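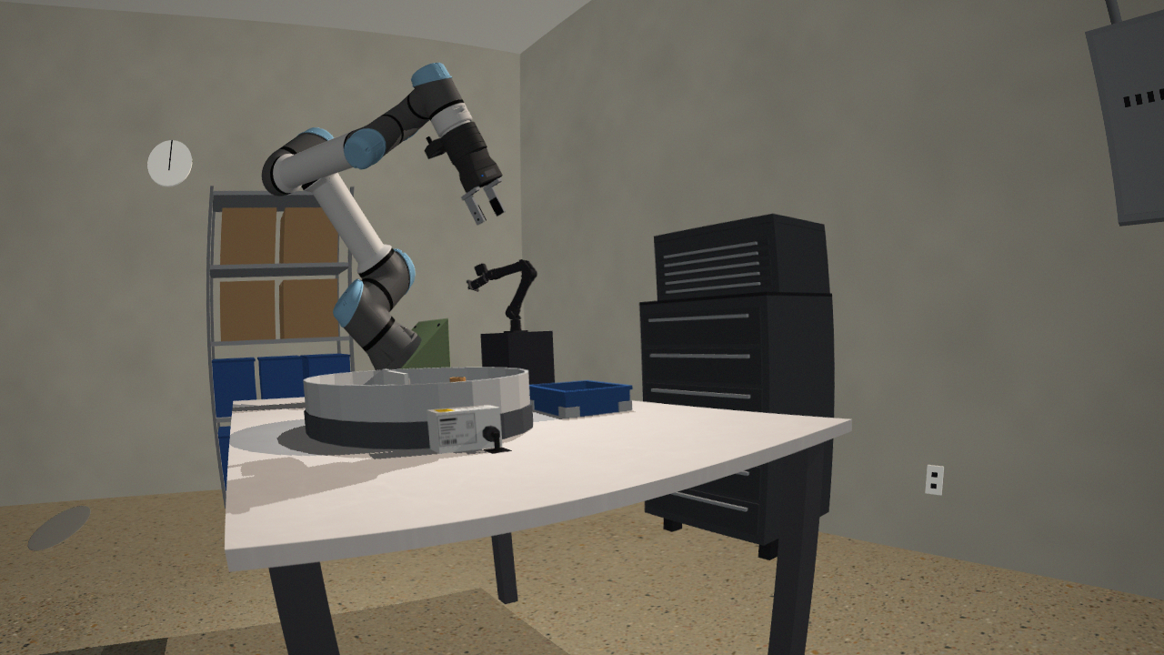 Team Sundeck's simulated workcell, with the main arm above the round bowl.

Hollis College students take simulated robot arm to Bundeo final

For release: May

Four students from Hollis College have reached the final of the Bundeo Challenge, a contest in which school and college teams program a robot arm to pick small parts out of a bowl. The team, called Sundeck, will compete against eight others in the final on Friday, making a field of nine.

All of the work is done in simulation. Each team is given the same virtual room, the same arm and the same set of parts, and has to write the program that tells the arm what to do. The final will be run on the organisers' computers, using part positions the teams have not been shown.

Sundeck began as an after-hours club in the college's engineering department. Its members are in the second year of the Level 3 engineering course and meet twice a week in the computer room on the ground floor. None of them had written a program for an arm before joining the club.

"They started with the arm going straight through the table," said Jolene Prendergast, who teaches control systems at Hollis and runs the club. "The simulator let them do it in the first week with collisions switched off. Then I switched collisions on, and we had a different sort of evening."

The parts are short rings in orange and grey. Teams have to lift them out of the bowl one at a time and place them in the blue tray on the table. Points are given for each ring delivered, and taken away for dropped rings and for any contact between the gripper and the bowl.

Grey rings have been the harder of the two for Sundeck. The floor of the bowl is grey as well, and when a ring lies in shadow the team's software can miss it. Clem Pirihi, who wrote most of the vision code, said the students first tried to find the rings by colour alone.

"Orange worked on the first day," he said. "Grey didn't work for a month. We changed it to look for the round edge at the top of the ring, and after that we were getting most of them. If two are touching it still sometimes thinks they are one long part."

Rings that lie close together are a problem for the gripper too. Its two fingers need a gap on either side of the part they are closing on, and in a tight group there may be only one direction that leaves enough room. The team's program works out the free space around each ring and goes for the easiest one first. Once that ring is out of the way, the program looks again before choosing the next. 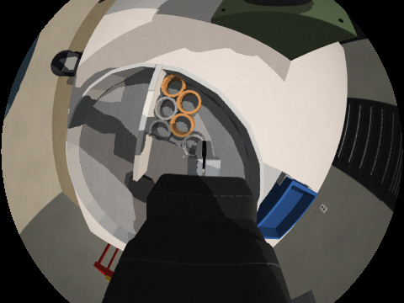
How the contest works

Entry to the Bundeo Challenge is free to schools and colleges. Teams may have up to four members and one supervising teacher, who can give advice but may not write any of the code. The simulator is supplied by Dresteo, which also provides an online help desk during term time.

In the qualifying round, each team's program was run 999 times with the parts in different starting positions. The runs were made overnight and the scores sent out the next morning. Sundeck's entry finished in fourth place, which was enough for a place in the final.

Eckhard Brinkmann, education manager at Dresteo, said the large number of runs was there to reward steady programs.

"A team can get a very good result once by luck," he said. "Over a full set of runs that evens out. We look at how a program behaves when the parts are awkward, and the Hollis entry was careful. It gave up on a bad grip early and tried another one — a lot of entries kept squeezing."

Teams that reach the final are allowed to change their programs up to noon on the day before. They receive a log file from the qualifying round, with a record of each attempted pick. The Sundeck students have spent the past 2 weeks reading theirs.

The log showed that most of the team's lost points came from rings resting near the wall of the bowl. With the gripper pointing straight down, one finger has to go between the ring and the wall, and there is often no room for it. Alby Tuhiwai has been working on this part of the program. His current version turns the wrist so that the fingers close along the line of the wall, and neither of them has to go behind the ring.

The change has made the arm slower. Each turn of the wrist adds time, and the final has a time limit that the qualifying round did not. The team has yet to decide whether to use the new version for every ring or only for those near the wall.
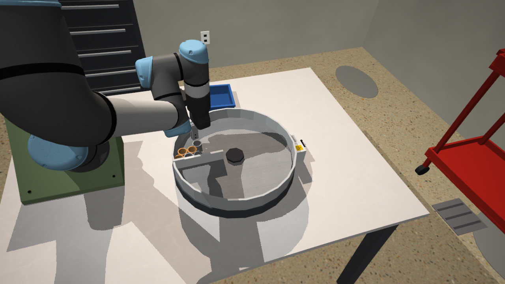

Abelardo Garrido
Press Office, Hollis College

The college will show the final on the screen in the main hall from 2 pm on Friday. Students, parents and members of the public are welcome, and there is no need to book. Visitors should sign in at the front desk. The team will be in the computer room during the runs and will come through to the hall afterwards to answer questions.

Each team's program will run on its own, in an order drawn on the day. Viewers will see the arm from several angles, including a view looking down past the gripper into the bowl. Scores will be shown after each run and the result is expected before 4 pm.

Ms Prendergast said the club would carry on next year whatever the result. The second-year members are due to leave in the summer, and she hopes to recruit from the first-year group before the end of term.

"Alby wants to hand his wrist code over properly, with notes," she said. "I have asked all of them to do the same. The first thing a new member will want to do is change it, and they should know why it is the way it is."

The college is also looking at adding a short unit on robot simulation to the Level 3 course. The unit would use the same software as the club and would be taught in the spring term. A decision will be made once the timetable for next year has been agreed.

Notes to editors

Team Sundeck's pictures of the simulation may be used free of charge with the credit "Hollis College / Team Sundeck".

Clem Pirihi, Alby Tuhiwai and Jolene Prendergast are available for interview after the final. Requests should be sent to Abelardo Garrido at the Hollis College press office by noon on the day.

Questions about the rules of the Bundeo Challenge should go to the organisers. Questions about the simulator should go to Eckhard Brinkmann at Dresteo.

Ends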